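Print this page | E-mail this release

Urnedley Reports Results for Two-Gripper Method on Soft Packaging

STATECK, October – Urnedley has released results from Pernotdale, its study of how robots can learn to handle snack pouches and wrapped sweets from demonstrations made with hand-held grippers. The method was trained on 300 demonstrations at 20 household sites, bedrooms included. 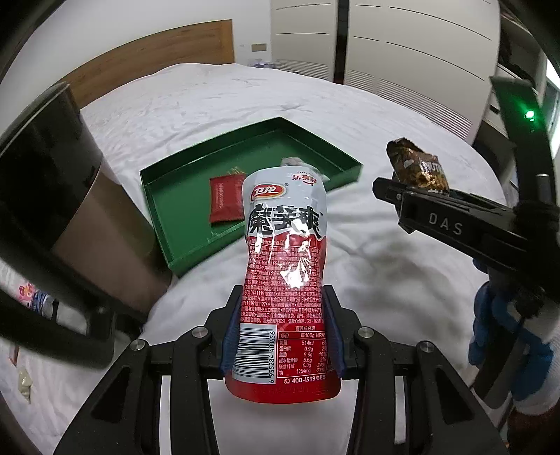
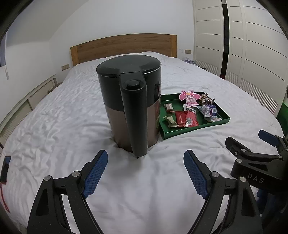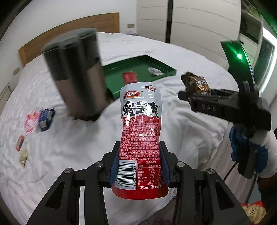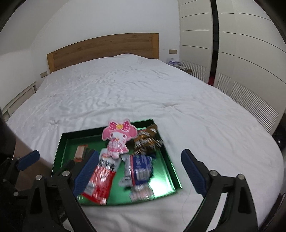 Pernotdale demonstrations with hand-held grippers, a green tray and packaged snacks on a bed.

Results

In 400 test trials, the two-gripper policy dropped fewer pouches than a policy trained on single-gripper data. Crinkled film remained the main source of error – jaw position was harder to estimate when the pack deformed. Each trial allowed up to 20 seconds per item.

Availability

The Esposito training code will be released with the paper.

Print | E-mail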